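Cokach Entertainment Desk - minutes of the editorial meeting, 2026-05-14

Present: Corina Bühler (chair), Valdir Pacheco, Emiko Tanabe. Excused: Luzius Camenzind.

1. Wedding special

Valdir has confirmation from the manager of singer Shahab Bakhtiari that the wedding will be in Greditz, with 100 guests. The bride's name stays out until she agrees.

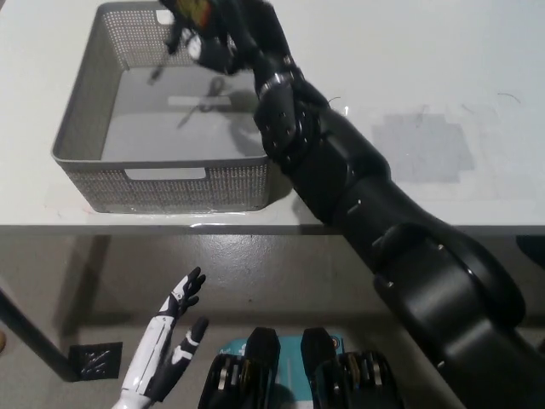 Emiko asked if we print the rumor of a second party in Mösli. Corina is against it - we have only one source. The old magazine pages for the couple's timeline must be cut by hand, and Emiko will do it with the scissors from the gray basket. Text is due at 300 words.

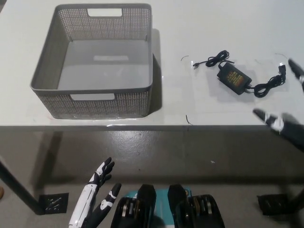

2. Reader letters

Two letters complained about the Utivari divorce story. Valdir will answer both.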